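Section 4: Setting Up the Wrist View in the Bandside Simulator

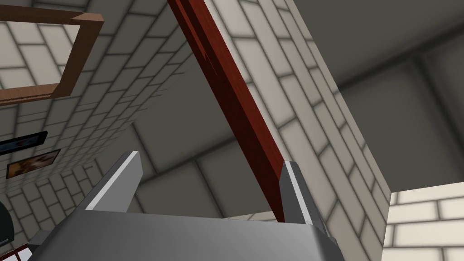
By now you should have the Bandside simulator installed and a world loaded, and if you came straight from Section 3 you probably still have the terminal open, so leave it open! We'll be going back and forth between it and the viewer quite a bit. This section gets the wrist camera talking to the grasp planner, and then walks you through a first planning run with a long, thin object, the kind people tend to struggle with most.

Before you start, please make sure the planner service is stopped. It holds on to the old camera settings until it is restarted, and we have all lost an afternoon to that one (Volkan Kahraman lost two, and he wrote the service).

1. Open the project settings and choose Sensors, then Wrist. Set the update interval to 31 milliseconds. Smaller values will work on a fast desktop machine, but start here.

2. Set the near clipping distance to 2 millimeters. If you leave it at the default, parts of the fingers may drop out of the view and the planner will think it has more room than it does.

3. Tick Mask Own Gripper. The gripper's palm and fingers fill a good part of the wrist view, and without the mask they end up in the obstacle map, where they make every single grasp look like a collision.

4. Under Scene, pick Brick Rooms and then the plank target. The room comes with tiled or brick walls and a few framed things hanging on them, and you can leave all of that in place. It's good practice for the segmentation step.

5. Start the planner from the terminal and wait for the word READY. On a first run it builds its cache, so go and pour yourself a coffee.

Note: If you imported your gripper from a Gilteven file, check that the two fingers are named finger_left and finger_right as seen from the wrist camera. Older exports have them the other way around, and the offsets in step 7 will then push the wrong way.

6. Press Segment. Click once on the plank, well away from the fingers, and the mask should grow along its full visible length. If it spills onto the wall, lower Color Tolerance a little at a time and click again.

7. Look at where the plank sits compared with the fingers. When it lies beside or against a finger and the gap is still clear, a straight close will miss it. Choose Recenter, and the planner will propose a sideways move first. The default limit is 315 steps, plenty for this room.

8. Press Preview, watch the whole path through, and only then press Run.

Caution: Do not load a plan made in the simulator onto a real arm until you have read Section 7. Contact forces here are simplified, and a finger that slides politely past a plank on your screen may push quite hard in your workshop.

If Preview stops with "no path found," raise Samples to 200 and try again. Birthe Bergmann also suggests turning the wrist a few degrees before you segment, a tip that has helped plenty of people with long objects seen nearly end on.

Your settings are saved with the project when you close the viewer. To keep a separate copy, use Export Profile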